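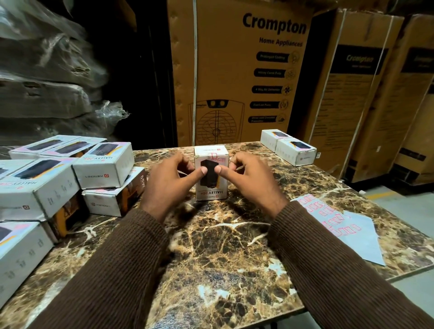 *Page last changed: Saturday, 9:30 p.m.*

## Aguirre to leave the Ruso campaign after the Hunddale story closes

The escort carrier Aguirre will be withdrawn from the Ruso campaign at the end of the current story and moved to the Mellbridge sector, where it will be the only capital ship open to new players. Game moderator Estrella Camacho posted the decision in the fleet announcements thread on Saturday.

The Aguirre has been part of the campaign since the second season, when it was written in as a replacement for a repair tender lost at the Ruso refueling point. It was meant to stay for one story. It has since been used as a main setting in most of the campaign's threads and has carried a mixed air group of interceptors and rescue shuttles, plus the boarding party that players know from the Hunddale arc.

Camacho said the move was a matter of player numbers. Nine people currently write characters aboard the ship, and several of them also hold posts on other vessels. The Mellbridge sector has a finished map, a station and a long background file, but has had no active crew since winter.

"We have a sector with no ship and a ship that is running out of things to do where it is," Camacho wrote. "Moving it fixes both, and I would like to do it while there are still enough of us aboard to make the trip interesting."

Under the plan, the Hunddale story will run to its end as already scheduled. The convoy is still stuck behind the minefield, and the question of who changed the beacon codes is still open. Writers have been asked not to settle the beacon thread early. After the last Hunddale post goes up, players will have 30 days to decide whether their characters stay with the ship or transfer.

Characters who transfer keep their rank and service record. Pilots moving to another ship will be placed in whatever squadron has an opening, and this may mean a change of craft. The moderators will not hold seats. Anyone who wants to retire a character can do so in the Mellbridge transit thread, which will open the same day as the transfer list, or simply send a short note and have the file marked inactive.

The ship itself will change in 2 ways. The forward launch bay, which was written as destroyed in the Hunddale fighting, will not be rebuilt. It will be sealed off, and the air group will be cut to what the aft bay can handle. The old flag quarters will become a sick bay, a change the medical players asked for last season. Deck plans showing both changes are being redrawn and will replace the ones in the reference section. The present plans will stay up until then, including the well-known error that puts the galley on two decks.

The command post is also open. The player who writes the Aguirre's captain has asked to step down when the ship leaves Ruso and will take over an existing engineering character. Applications for the captaincy are open to any member who has made at least 30 posts in the campaign, on any ship. Applicants should send a sample scene of their own choosing and a few lines on how often they can post. Camacho will read them with the two other moderators.

Reaction in the thread was mostly in favor. A few players on other Ruso ships asked who would handle rescue work once the Aguirre's shuttles were gone, as no other vessel in the group carries them. Camacho replied that a pair of shuttles could be left behind at the refueling point if someone was willing to write the crews. One player has offered so far.

There was also a question about canon. The season two timeline says the Aguirre was built without long-range drives, and Mellbridge is well outside its listed range — a point raised before, when the ship turned up at Hunddale. The moderators have agreed that it will be towed for the first leg and fitted with a borrowed drive for the rest. A short technical note will be added to the ship's entry.

Questions about transfers should go in the fleet announcements thread and not by private message. Captaincy applications go to Camacho directly.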